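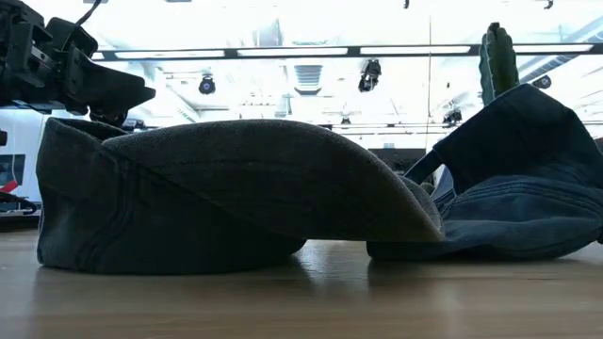
Lesezeit: 3 Minuten
Kategorie: Liste Textil & Ausstattung > Lager und Pflege

Hallo zusammen,

danke, Ama, für die schnelle Antwort, ich hänge sie unten gleich mit dran, damit alle wissen, worum es geht. Am 14-Uhr-Termin hatten wir das Thema ja nur gestreift, deshalb jetzt etwas ausführlicher.

Ama Agbenyega schrieb:
> Ich hab die Kappen aus dem Karton von Nartey durchgesehen. Die Jeanskappen
> sind völlig in Ordnung, nur zerknautscht. Bei den dunklen bin ich unsicher,
> die nehmen jede Falte übel. Wollen wir die wirklich alle in eine Kiste
> werfen? Ich wäre dafür, nach Stoff zu trennen, und zwar bevor der ganze
> Rest (325 Stück!!) aus Tarklow kommt. Und bitte nicht wieder stapeln wie
> beim letzten Mal.

Zum Stapeln: ja, ja, das war ich, und ich hab's ja auch gebüßt. Zwölf Schirme nachdämpfen an einem Nachmittag, das macht man genau einmal.

Zum Trennen bin ich inzwischen ganz bei dir. Jeans kann man drücken, knüllen, auf die Seite legen, die kommt mit ein bisschen Ziehen wieder in Form. Die weichen dunklen sind da empfindlicher, die sacken vorne in sich zusammen, und dann steht über dem Schirm so eine Beule, die man kaum wieder rauskriegt. Außerdem fusseln sie, und auf Dunkel sieht man natürlich alles.

Ich lege beim Sortieren inzwischen erst mal alles locker auf den Tisch, gern auch mit der Öffnung nach oben. Dann hat man das Schweißband gleich vor sich und muss nicht jede einzeln umdrehen - klingt nach einer Kleinigkeit, spart mir aber richtig Zeit! Orangefarbener Korb hinten, durchsichtige Kiste vorne links, das dunkle Tablett vorne rechts, und der Kaktus darf auch bleiben, der stört keinen.
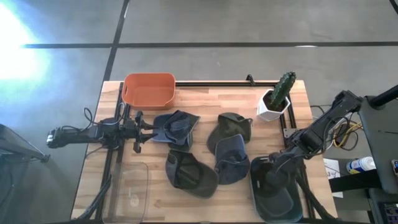

Was mir noch fehlt, ist eine vernünftige Regel für die Zweifelsfälle. Dieses Dunkeloliv zum Beispiel: Im Lampenlicht halte ich es für Grau, am Fenster ist es eindeutig grün, und auf der Liste von Flekura heißt es dann wieder »moos«. Mein Vorschlag wäre, solche Kappen einfach zu den dunklen zu legen und die Farbe erst beim Etikettieren festzulegen. Artikelnummer 3831 haben wir letztes Mal nämlich doppelt vergeben, einmal als Grau und einmal als Grün, und das Umschreiben will ich im März nicht noch mal machen.

Und noch was zu den Behältern. Die Kunststoffkisten mit den Grifflöchern sind mir lieber als die Kartons von Arkitent, man kommt besser ran und kann sie auswischen. Nur bitte nicht randvoll machen! Sobald der Stoff oben rausschaut, drückt garantiert jemand nach, und schon ist der Schirm geknickt.
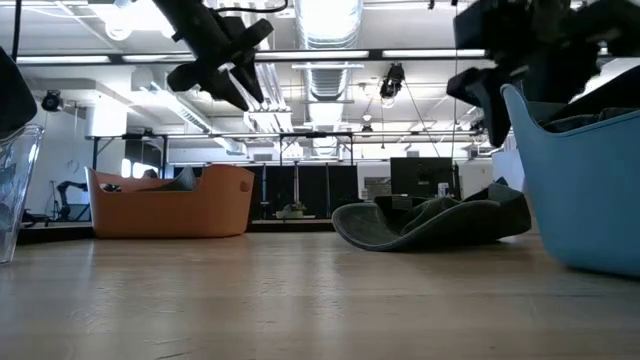

Dunkle Kappe zwischen der orangen und der hellblauen Kiste, Schirm nach links.

Ama, kannst du mir noch sagen, ob du die Verschlussbänder hinten auf oder zu haben möchtest? Ich mache sie bisher zu, bin da aber nicht festgelegt. Und falls jemand auf der Liste noch Seidenpapier übrig hat (das ungebleichte, zum Ausstopfen), nehme ich es sehr gern, auch angebrochene Packen.

Viele Grüße in die Runde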